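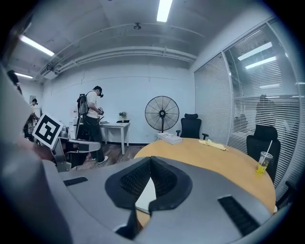
Oluwaseun Iyamu

Small Rooms, Unit 5: Furnishing a shared workroom

Welcome back! Today we get to my favorite part of the course, the room that has to suit several people at once. Please have your floor plan from Unit 4 with you.

Start with the walls. A white wall is a gift to a desk with thin legs. Put a white desk against it and the pair nearly melts together, so the floor seems to keep going underneath. Then add one green thing. A small potted plant on the desktop is plenty, and a flat tray beside it gives pens and keys a place to land.

Next, the round table. I love these! No corners to bump with a backpack, and you can always squeeze in one more chair. Light wood sits happily on a wooden floor as long as the two tones aren't fighting. Leave at least 70 cm behind every chair, 100 if people walk through.

Fans: a pedestal fan on a thin pole takes very little floor. Stand it near the wall and check the cord route before you draw anything else.

Posters: one small frame can hold a back wall. Try it before buying more.

For next time
Redraw your Junmont plan with a round table in place of the square one. Mark the walking routes in pencil. Read chapter 9, and bring your Abella paint cards.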